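Dexter Ocampo
Kitchen reset thread, part 2. Part 1 covered the drawers. This one is counter, plates and bowls. The kitchen is a rental galley with 7 feet of usable counter, so everything below assumes you are short on space too.

Dexter Ocampo
Starting rule: everything comes out of the cabinet before anything goes back in. I did this on a Friday evening and it took two hours, including the time spent looking for a tape measure.

Dexter Ocampo
Plates first. Sort by diameter, then by rim shape. Pattern comes last. A scalloped rim and a plain rim of the same nominal size do not nest the same way, and the stack gets tall and tippy faster than you expect.

Dexter Ocampo
Mixed florals are fine. Mine came from three different households and I have stopped trying to build a set. Pale blue with pink flowers goes next to white with a flowered rim and the food does not care.
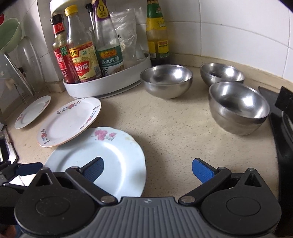
Dexter Ocampo
Next, stack height. The Hebden shelf riser is rated for 200 mm of clearance, which in my cabinet means dinner plates below and small plates above. Before the riser I had one column and had to lift all of it to reach the bottom plate.

Dexter Ocampo
If a plate has a painted rim, put something between it and the next one. Paper towel works. I bought felt rounds from Susia, cut them down with kitchen scissors, and they have held up since January.

Dexter Ocampo
Stainless bowls. Nest them, but dry them completely first. Two damp bowls of close diameter will lock together. If that happens, cold water in the inner one, warm water around the outer one, wait a minute, twist.

Dexter Ocampo
Water spots on stainless: white vinegar on a cloth, wipe, rinse, dry. Skip the scouring pad. I used one years ago on a mixing bowl and the scratches are still there.

Dexter Ocampo
Condiments live on a round tray against the wall. The tray is there so I can lift the whole group in one move and wipe under it. Before the tray I was moving bottles one at a time, so I was mostly not wiping.

Dexter Ocampo
Measure the tray against the depth of your counter. My first one was a Daltorby at 400 mm and it took up most of the prep area. Returned it and went smaller.

Dexter Ocampo
Barry Bellamy asked under part 1 whether a turntable would be better than a tray. I tried one. Tall bottles wander toward the edge when you spin it, and oil drips end up in the bearing. Fine inside a cabinet — I would not put one next to the stove.

Dexter Ocampo
Speckled counters hide crumbs. Wipe toward you with a damp cloth, then run a dry hand over the surface. Your palm will find what you missed.

Dexter Ocampo
Total spend for the counter and cabinet work was $164. Most of that was the riser and a Stornier drying rack. The rack was not strictly necessary, but the old one had rust on the feet and was marking the counter.

Dexter Ocampo
Part 3 is the pan cupboard. I have one lid that fits none of the pans, so if anyone has a good method for vertical lid storage in a shallow cabinet, post it under this one.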